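Chapter 7
Interim Reporting by Exploration-Stage Companies

7.1 Purpose of the chapter

A company that explores for minerals but does not yet sell any has no revenue from production, no inventory of finished product, and often no debt. Its financial statements are short. The difficulty in reading them lies in a small number of balances whose carrying amounts depend on judgment. This chapter covers the preparation of half-year reports for such companies, the treatment of exploration expenditure at the interim date, and the disclosures that accompany a change in the status of a license area.

Readers should have completed Chapter 5 (Capitalization Policies) and the first half of Chapter 6 (Impairment Indicators). Joint arrangements are mentioned only where needed and are taken up in Chapter 9.

7.2 Terms used

Area of interest. A geological area, usually defined by one or more licenses, treated as a single unit for accumulating costs.

Carried-forward expenditure. Exploration costs recognized as an asset at the reporting date, less any amounts written off.

Interim period. A reporting period shorter than a full financial year. In this chapter it is always six months.

Minimum spend. The amount a license holder must spend on an area within a stated time in order to keep the license.

7.3 The running case

Three companies appear in the worked problems. Clusau Minerals holds one area of interest and has no partners. Ruklow Resources holds several areas and is the parent of two subsidiaries. Tamayo Exploration earns its interest in stages by funding work on ground held by another party, Lestwood. All amounts are in thousands of dollars unless the problem says otherwise.

Clusau opens the half-year with carried-forward expenditure of 2,000. During the period it spends a further 476 on drilling, assays, and site access, all of which qualifies for capitalization under its policy. It also pays 100 in general office costs. The office costs do not relate to the area of interest and are charged to profit or loss as incurred. If no indicator of impairment exists at the interim date, the closing balance is 2,476.

A common error is to add the 100 to the asset on the ground that the company has only one project and every cost must therefore relate to it. The number of projects is not the test. A cost is included when it can be directly attributed to exploration activity in the area. Where an employee divides time between field work and administration, the portion spent on field work may be included if time records support it. 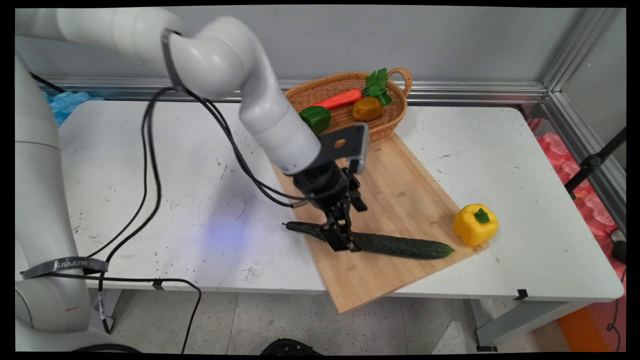
7.4 Recognition at the interim date

The same accounting policies apply at the half-year as at the year end. A cost that would not qualify as an asset at year end may not be deferred at the half-year in the expectation that later results will justify it. Assay results received after the interim date but before the report is signed are assessed as subsequent events. They adjust the balance only when they provide evidence of conditions that existed at the interim date.

Four questions are asked for each area of interest:

1. Is the right to explore current, and will it remain so in the near future?
2. Is further substantive expenditure budgeted or planned?
3. Has a decision been made to stop work in the area?
4. Do existing data suggest that the carrying amount is unlikely to be recovered in full?

An unfavorable answer to any one of these requires a full impairment test. The test is performed at the level set by the company's policy, which may combine areas but may not exceed the size of an operating segment.

Suppose that Ruklow carries one area at 2,100 and that the license expires in February, two months after the interim date. A renewal application has been lodged. Expiry alone does not require a write-down, but the directors must consider whether renewal is expected and whether the minimum spend has been met. If renewal is not expected, the area is tested, and the note to the accounts states the basis of the estimate.

7.5 Relation to quarterly activity reports

Quarterly reports describe work performed and cash spent. They are prepared on a cash basis and will not agree with the half-year statements without adjustment for payables, prepayments, and non-cash items such as share-based payments. A reconciliation should be kept in the working papers for each period.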